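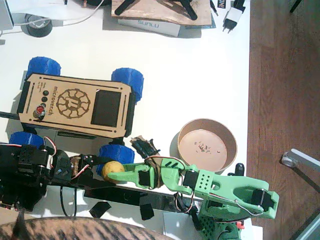
Prakash Warrier wrote back after the last round to ask whether the back exit could be moved to the top of the list, as it was the one thing he'd want checked if we ran out of daylight. Quite right, Prakash, and it has been moved.

Pullura Rooms: Building Safety Checklist
Checked October 6, 2023 by Ilango Shenoy

1. Back exit
Door opens fully from inside: yes
Path outside clear: no
Comment: The door itself is lovely now, it swings with one hand, but the bins have crept over again and you have to turn sideways to get past. Please could whoever puts them out on the Ceron Street side bring them back to the painted line?

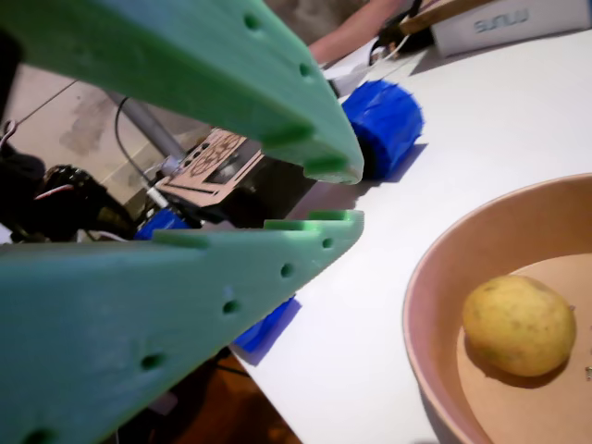 2. Extinguishers and blanket
Tags in date: yes, all good until March
Comment: The kitchen one is hanging a bit low on its bracket. I've tightened the screw as best I could, but it wants a new wall plug and a proper drill.

3. Lights and power
Exit signs lit: yes
Cords in good order: one failed
Comment: The failed one is the long orange extension cord from the store cupboard, which has a nick near the plug. I've taped a note to it and would be ever so grateful if it stayed out of use. As for the portable heater, its label says 2,000 watts, so it needs a wall outlet all to itself
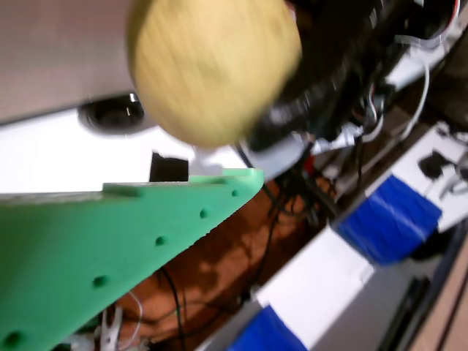

and should never share a power board with the urn, however cold the morning gets. There's a second outlet behind the piano if you don't mind reaching.

4. Tables and chairs

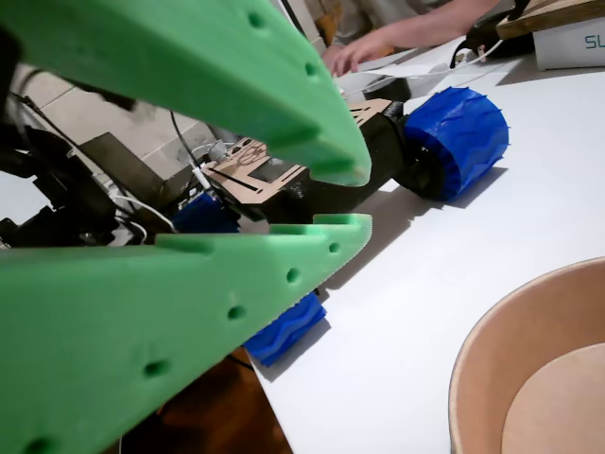 Legs and locking catches were my main worry this time, after that trestle sagged on us in autumn, and I'm happy to say every catch clicked home. Two chairs have lost their rubber feet and are stacked by the stage for mending. A white tabletop like this one does show up spills nicely, so do wipe it down and then check the floor underneath, where the drips become a slipping hazard.

5. First aid box
Sealed and stocked: nearly
Comment: Low on the small bandages, Room 18 box only.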